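We use cookies to remember your preferences and to count visits. Accept all / Manage settings

Search recipes, stories, places

The Slow Rise: What I Learned From a Spring of Steamed Buns

2020-06-17

My flour comes from a man named Mikkel Briem, who runs the mill shop in Hjaltested and who would like me to stop calling him on his lunch break. I called him four days in a row in the spring. The first call was to ask whether the pale flour in the paper sack was the same as the pale flour in the cloth sack (no). The next ones were all about why my buns kept coming out looking like old golf balls.

I should back up. I'm a bread person. I've been baking loaves since college, big dark crusty ones, the kind where you scare the cat when you cut into them. Steamed buns were something I ate at other people's houses or bought hot from the window at Undden, the little place by the ferry landing where the line goes down the steps and everybody pretends they aren't in a hurry. Then Undden closed for repairs to the roof, and I found out how much of my week had been built around that window. So I figured, how hard can it be? It's dough! I know dough!

Well. I knew one kind of dough.

The thing that threw me first was how little water there is. My bread dough is basically a puddle with ambitions. Bun dough is stiff, almost sulky, and it wants you to knead it until your shoulders complain and then a bit more. Grethe Bjarnason, who ran the kitchen at Undden for years before she handed it to her niece, told me over the phone to knead until the dough felt like my earlobe. I went around the house pinching my own ear with floury fingers. My husband asked if I had an infection.

The recipe she gave me starts with 400 grams of flour, and she gave me the rest of it the way cooks of her generation give recipes, meaning warm water until it looks right, a spoon of sugar (which spoon? "the spoon"), yeast, a little lard. I've since written it down properly and I'm almost sorry I did, because I make it worse when I look at the paper.

After the kneading you let it rise, punch it down, and knead it again, and that second knead is the part I skipped for two weeks because I thought it was fussiness. It gets the big bubbles out. If you leave them in, they burst in the steamer and the skin goes pocked and gray in spots, and you get the golf balls. I'd like those two weeks back. I'd also like to apologize to the neighbors, who were handed a plate of them and said very kind things.

Then there's shaping. You can go round and plain, just roll the dough under a cupped palm until it tightens up, and if that's all you ever do you'll have a perfectly good life. The gathered ones are a different animal. You roll a disk with thin edges and a thick middle, put it in your palm, and pleat around the rim with your thumb and finger while the other hand turns it. Grethe does this without looking. She did it while telling me a long story about a wedding in Rurnamar where the cake slid off the back of a truck, and by the time the cake hit the road she had a whole tray done. Mine looked like laundry. They still look a little like laundry, but it's folded laundry now.

My real trouble was steam. I started with a bamboo basket over a pot that was slightly too wide for it, and I stuffed a dish towel in the gap, and the towel got soaked and then the bottom of the basket got soaked and then the buns did. I moved on to a metal steamer from the thrift store with a lid that rattled. Then my sister-in-law lent me an electric one and I got snobbish about it for a good three days before I gave in, and now she isn't getting it back. You put the water in, you turn the knob, and you go do something else. 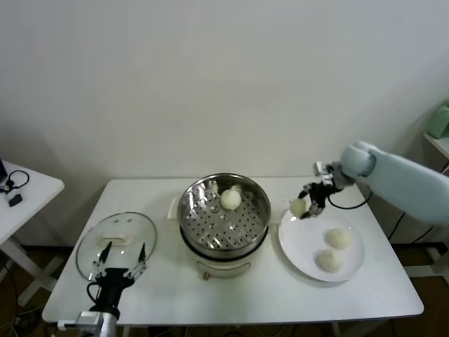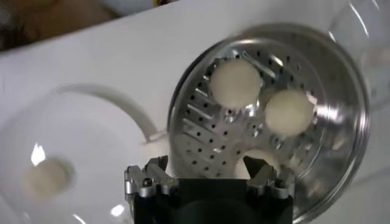
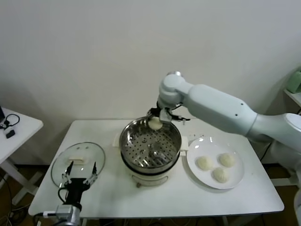
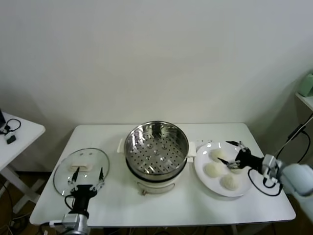 An electric steamer with a stainless steel insert; the holes in the floor let the steam up.

Back to my kitchen, where I still had plenty left to get wrong. Start the buns over cold water! I'd been dropping them into a full roaring steam because that's how I treat bread, hot oven, hot stone, go. With buns you can let them come up slowly with the water, and they get one last gentle puff on the way. Grethe is firm on this. Mikkel Briem says it makes no difference at all, and he says it in the voice of a man who has had this argument before. The two of them have known each other since school and I've learned to stay out of it. I do it Grethe's way, and I tell Mikkel I do it his.

Lining the tray is another thing. I've tried parchment squares, cabbage leaves, a wet cloth, and a smear of oil. Cabbage is my favorite because you can eat it after, all limp and sweet, standing at the counter like a raccoon. Parchment is what I use for company. The oil works fine until the day it doesn't, and then you're prying off bottoms with a butter knife.

And when the time is up, you wait. Turn the heat off, leave the lid alone, and find something to do with your hands. If you yank the lid right away the cold air hits them and they can sag and wrinkle, all in a second, and you'll stand there feeling like you let the air out of somebody's birthday. I leave mine for as long as it takes to wash the mixing bowl. When you do lift it, lift it away from you and keep it level till you're clear, or all the water that's gathered on the inside runs straight down onto the buns. I've had wet spots the size of a quarter from that, and they don't dry out. They just sit there being gummy.

I drove up to Rurnamar in early June, partly to see the coast and partly because the market there has a woman who sells buns with smoked trout in them. I'd been told about these by so many people that I was ready to be let down. I wasn't! They were small and a bit sticky, with dill and something sharp, maybe pickled onion, and I ate the first one too fast and burned the roof of my mouth and then ate the second one anyway. She uses a starter instead of packaged yeast, and keeps it in an old jam jar with a label so worn you can only read the M. It's a Muvlow jar, she said, the gooseberry, and they don't make that size anymore.

I asked if she'd sell me a spoonful of the starter. She thought about it for a while, looked me over, and asked what flour I used. I told her Hjaltested, the cloth sack. She gave me the spoonful and wouldn't take money for it.

It lives on my windowsill now next to the basil. It's slower than the yeast by hours, and a little sour, and the buns come out more cream than white. You have to be careful with the sourness. A pinch of baking soda kneaded in before shaping takes the edge off, but too much and they turn yellow and taste like a swimming pool. I've done that once and the dog wouldn't have one.

What goes inside is up to you, and I've gotten a bit wild. Braised pork with star anise is the one I'd serve my mother. Mushrooms and leeks cooked way down until there's no liquid left at all (a wet filling will come through the bottom, don't ask). Sweet bean paste. Leftover lamb stew that had set to jelly in the fridge, which melted back into gravy and was so good I said a word out loud. And plain ones, with nothing in them, split open and buttered while they're hot. I know that's the bread person talking.

Undden's roof is finished, by the way, and the window is open again. I went the first morning and stood on the steps with everyone else. Grethe's niece handed me my bag and asked if it was true I'd been making my own. I said I had. She asked how the pleats were coming.

I told her I mostly do the round ones.

Related stories
Gooseberries, Three Ways
A Ferry Landing Breakfast
How to Keep a Starter Through the Summer
Cabbage Season Is Longer Than You Think
The Mill Shops Worth the Drive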